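The Night Shift Has a New Pair of Hands

I spent nine years crimping and testing network cables before I ever wrote a word for money, so when Macarena Ledesma invited me to see how Skirent does it now, I said yes before she finished the sentence (and then forgot to ask where to park).

Skirent sets up and refurbishes network racks for small offices. Macarena runs the bench team, 12 people, down one side of a long building in Prutatska. Last April they started handing the dull stuff to robot arms. Plugging in, unplugging, holding a plug while something else gets lined up. On a busy day that used to mean 380 plugs, all by hand, and my thumbs ached just hearing it!

"I wasn't scared of the arms," she told me over terrible coffee. "I was scared of the meeting where they'd tell us about the arms."

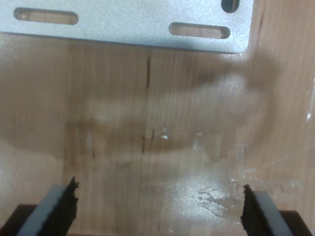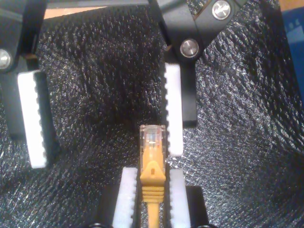
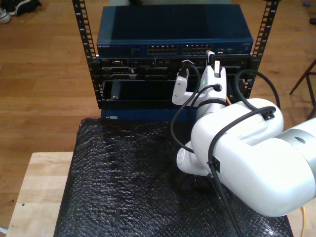
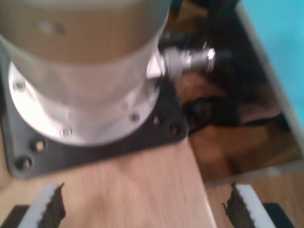 Cables, metal and wood: the arms at work.

So who does what now?

The meeting came, and it was long. Everybody kept a job, though Núñez, who had worked the late bench for 19 years, moved to days and spent the first month grumbling about the traffic. He teaches the arms now. He'll stop one, nudge the approach a hair, run it again, and mutter at it the way he used to mutter at me (we overlapped for a summer at Drusance, back when I still had the patience for this).

What he misses is the radio. With fewer people on late, they quit fighting over the station, and he liked the fighting.

Macarena's complaint is different. Her newer hires can fix a bad grip in minutes, but some of them have hardly made up a cable themselves, and she wants them to know what a good one feels like. So for nearly 8 hours a month they go back to the hand tools. I sat in on one of those sessions and my first cable failed the tester. So did my second. Núñez was thrilled.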